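Nusrat Miah on biasing the Allton

Arne Kohlhase repairs tube amplifiers in a one-room shop on Usura Street. Most of what crosses his bench is the Allton, a 2-channel combo that players like for its clean side and complain about for its hum.

"The hum is usually the filter caps," says Kohlhase. "People swap the power tubes first. That costs more and the noise stays."

He replaces all 5 electrolytics as a set, then checks the plate voltage before touching the bias. On early units he expects to read under 700 volts at the standby switch. Anything higher and he looks at the wall supply.

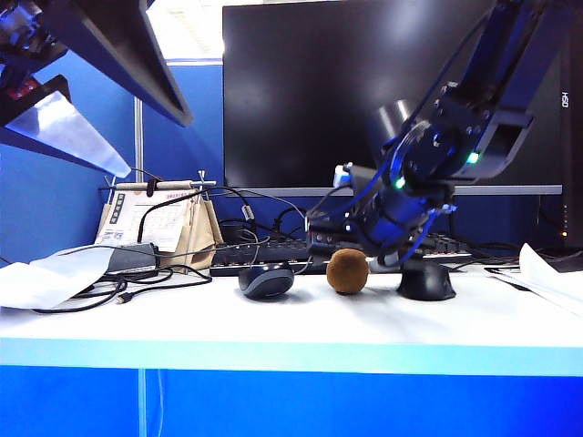

Speakers come up next. Kohlhase keeps the stock driver unless the cone is torn. "A new speaker changes the amp more than a new set of tubes does. Play it at band volume before you order anything."

Asked about the Clultodeck reverb kit, he is brief. "It fits. The supplied leads are too long, so shorten them and route them away from the transformer."

Interview by Nusrat Miah.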